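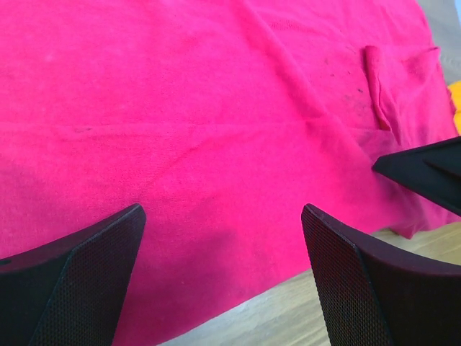 **Reviews / Ring Gear**

The Flesov 4 is a lace-up wrestling boot with a split sole and a 78-dollar price. I wore a pair for 50 training sessions on canvas at Pritchard. Grip is even from heel to toe, and rope work caused no slip. Ankle support is firm up to the fifth eyelet, weaker above it. The left insole lifted in December and needed glue. Sizing runs narrow. Leonor Frade tested the wide fit and reported the same seam wear at the big toe.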